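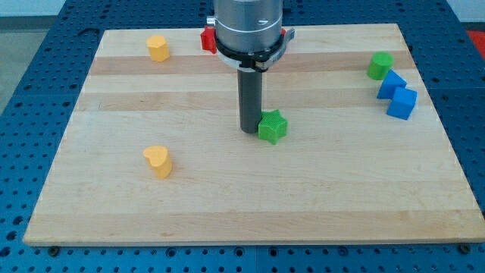
# Getting your pushing arm ready for the block challenge

I help out with the Whitlock robotics club, and every February we get a new batch of students who want to jump straight to the fun part. I get it! But our block pushing challenge goes a lot better if you spend one session on setup first, so this is how I walk my own team through it.

The task sounds simple. The arm has one rod instead of a gripper with fingers, and it has to push shapes around a board until the matching ones are together (hearts with hearts, cubes with cubes, and so on). No lifting, no grabbing, just nudging.

## 1. Set the rod height

Jog the arm down slowly until the tip is just above the wood. I slide a folded sheet of paper under it, and if the paper drags a little, I'm happy. Save that height as `push_z` and check it again near all four corners. Ayanda Tshabalala skipped the corners last year and carved a very pretty line across our old board, so please don't skip the corners.

## 2. Teach the board edges

Touch off at each corner and type the values into your config file. Then pull your limits in a bit on every side:

```
push_z: 40
margin: 80
speed: 100
```

Those are our club's starting numbers, so swap in whatever you measured. Leave the speed alone until step 4, even if it feels painfully slow.

## 3. Start with one shape

Pick a cube. Come down beside it, well clear, and then move sideways into the middle of a flat face. If you hit it off center it spins, and you'll spend the next ten moves chasing it. Stars are the worst for this! The rod likes to settle in between two points, which can be great for steering once you get the hang of it, but I'd save the star for later. Cylinders roll if they tip over, so push those gently.

## 4. Scatter and sort

Now toss everything on the board and try a full run. Work on whatever is closest to an edge first, and raise the rod between pushes or you'll plow through shapes you already sorted (ask me how I know). Kayode Adeleke wrote a little script that logs every push, and our team had 1,189 of them saved by the end of the season. It's in the shared folder under `olness`, which is what he named his arm.

When you're done, park the arm up high before you reach in to collect the blocks. Send me your config if you get stuck on step 2.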